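Can Machines Do Our Chores Yet?
Project report, second term
Eirini Kourkoulas

1. What the project was about

My question was whether a machine can do ordinary jobs in a home or a shop well enough that a person could leave it to get on with them. I left out washing machines and dishwashers. They do one job inside a box and a person still has to fill and empty them. I was interested in the parts that are left over: picking things up, sorting them, putting them where they belong, wiping round them.

I used three sources. The first was a chore diary I kept at home in February. The second was two visits to Drisby, a homeware shop in Pukville, where the manager let me follow the morning shift. The third was the robotics room at college, where the arm is set up for tabletop sorting and pushing. I also read the user guides for two products, the Ustix floor cleaner and the Ung shelf scanner, because both are in use at places I could get into.

2. The chore diary

I wrote down every job I did at home, what I had to touch and what I had to decide. It came to 39 entries. I had expected most of them to be cleaning. Most were moving things. Even wiping the kitchen worktop was mainly lifting the kettle, the bread and the post out of the way and then putting them back.

I marked each entry by how much it changed from day to day. Hoovering the hall hardly changes. Emptying a school bag changes every time. Folding clothes was somewhere in between, as the clothes are the same but they never come out of the basket the same way round.

Only four of the entries were jobs I thought a machine on sale today could do from start to finish. Three were floors and the other was watering a plant on a timer. I may have been too strict. My aunt, who owns a Ustix, said she would count "floors under the beds" as a separate job, because she never did it before she had the machine.

3. The Ustix floor cleaner

My aunt's Ustix runs in the afternoon when the house is empty. I watched it on a Saturday instead. It did the living room in 16 minutes and missed a strip beside the radiator. It got stuck on the fringe of a rug and sent a message to her phone. She picks up shoes, cables and the dog's bowl before it starts, and that takes her a few minutes. She still thinks it is worth having. Her view is that picking up is the annoying part of cleaning and the Ustix has left her with exactly that, but at least she does not have to push anything.

4. The shop

At Drisby the shelf scanner goes up and down the aisles before opening and makes a list of gaps. It moves nothing. The staff said the list was useful for mugs and glasses and poor for towels, since a stack of towels can look full when the wrong sizes are in it. A person then takes the list, fetches a cage from the stockroom, opens the boxes and fills the shelves.

I asked the shift leader which part she would give away first. She said flattening the boxes. I had not thought of that at all and it was not in my notes as a job. She would not give away the glass shelf. Customers put things back in the wrong place, sometimes with a chip in the rim, and she finds the chips by running her thumb round the edge while she straightens the row.

Price labels were another one. The shop changes them by hand. Electronic labels would remove that job without any robot, and the manager said this was more likely to happen than an arm in the aisle.

5. Sorting as a test job

Sorting comes up in both places: cutlery into a drawer, toys into boxes, returned goods onto the right shelf. For a table-sized version you can use small blocks in a few colours and shapes and give the instruction in words, such as "put the blue pieces together" or "move the star next to the cube". The words matter. A person at home would not want to type in positions.
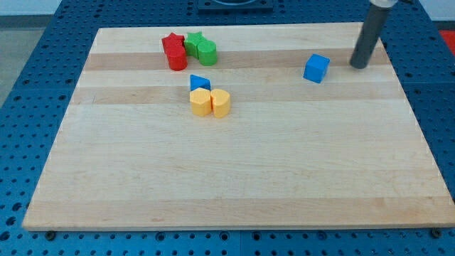

A job like this is much easier than a real drawer. Blocks do not bend, nothing is inside anything else, and nothing breaks if it is pushed too hard. An arm that only pushes also avoids the question of how to grip. I think it is still a fair test of one thing, which is whether the machine has understood what goes with what. Colour gives one answer and shape gives another, and a person asked to "tidy these up" would pick one without being told.

To compare, I asked my brother to sort the cutlery at home with one finger, pushing only, on the kitchen table. He managed it but complained the whole time, and the teaspoons ended up under the forks. With his whole hand it was done almost at once.

6. What I think so far

Machines can do floors if someone clears them first. They can look at shelves and report. Tidying and putting away are not there yet, at least not in any home or shop I could visit. The difficulty is less about strength or speed than I expected when I wrote my plan. It is more that each job has small decisions in it which people make without noticing, like the thumb on the glass.

7. Problems with the project

My diary covers one household. The shop visits were both on quiet mornings. I only saw one model of floor cleaner, and its owner likes it. If I did the project again I would keep a diary for someone living alone and for a family with a baby, and ask Drisby if I could come on a delivery day.

Related items
Student project: How our canteen queue works
Student project: Is the bus to Pukville getting slower?
Notes on keeping a diary for research
Project report checklist
Robotics room opening times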